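How Our Building Lost Its Heat: a second-year project report

Catriona Skinner, with Junpei Kuroda and Yee-man Tsai
Posted 4 Apr 2022

So, our project was supposed to be on bridges. Everybody's was on bridges! But in January the heating in our halls was so bad that Junpei did his maths homework in a sleeping bag, and we went to Mr Matheson (Dougal Matheson, our supervisor, very patient man) and asked if we could do draughts instead. He said yes, as long as we measured something and didn't just complain. 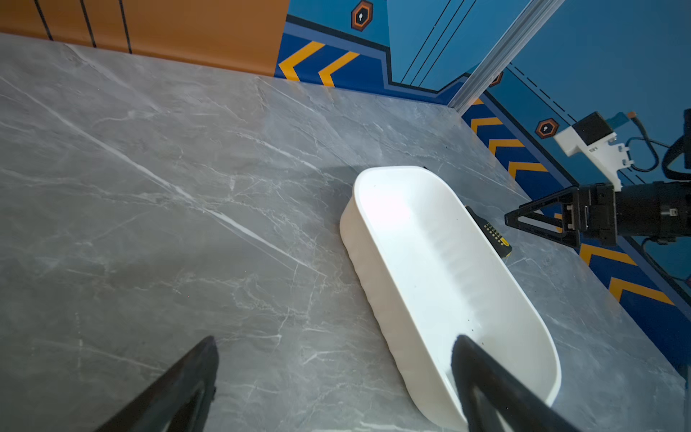

Reading time: 2 minutes

The question we settled on was simple enough: how much of the cold in a student room comes in round the window, and can you fix it for the price of a pizza? We had a budget of £200 for the whole project and we were quite determined not to spend it all on foam tape.

We picked two rooms on the same corridor, mine and Yee-man's. They're the same size, same side of the building, same awful curtains. Mine stayed as it was (thanks very much) and hers got the treatment. We put a temperature logger on each desk and one on each window sill, and left them going day and night. By the end we had 1,293 readings, and I can tell you that cleaning up that spreadsheet was the least fun I've had all year. One logger had gone back to the wrong clock after a battery change and I spent a whole evening shifting rows down by an hour.

Before all that we did the incense stick test, where you hold a lit stick near the window and watch where the smoke goes. Please ask your halls before you do this. Cameron Lamont in the accommodation office was very nice about it but he did want to be asked. 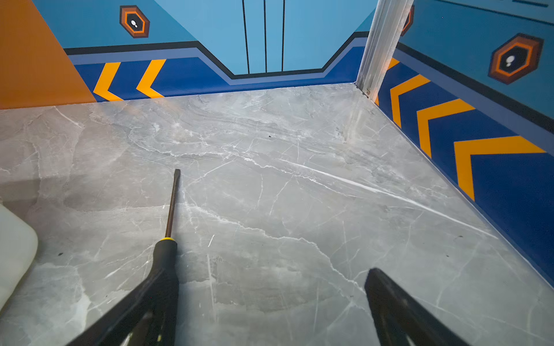
The worst leak was at the bottom corner of the window, where the old seal had gone hard and shrunk back into its groove. New seal won't sit properly on top of old seal, so the old stuff had to come out first, and this took far longer than we'd planned. A flat-blade screwdriver like the black one with the yellow ring is fine for lifting the end, but go gently and keep it nearly flat or you'll gouge the groove. Once you've got a bit free you can pull the rest by hand. Ours came out in horrible crumbly lengths and we hoovered twice.

After that we wiped the groove, let it dry overnight and pressed in the new strip, starting from the top. Yee-man also put foam tape along the bottom of her door. We argued over whether that counted as cheating, and in the end we ran it for a week with the tape and a week without.

Results! With the new seal, Yee-man's sill was warmer than mine on every night we logged, and the gap was biggest when it was windy. Her desk was a bit warmer too but not by as much as I'd hoped. The door tape made hardly any difference that we could see. My guess is that the corridor is heated anyway, so what comes under the door isn't that cold.

What I'd change: we should have swapped the rooms halfway through. Yee-man goes to bed early and I leave my laptop running till all hours, and that has to show up in the numbers somewhere. We also never measured the wind ourselves, we just used the forecast, and Mr Matheson took marks off for it. Fair enough.

Junpei is writing up the cost side separately and his part will go up on the department page when he's finished drawing the graphs. My window is getting done after Easter.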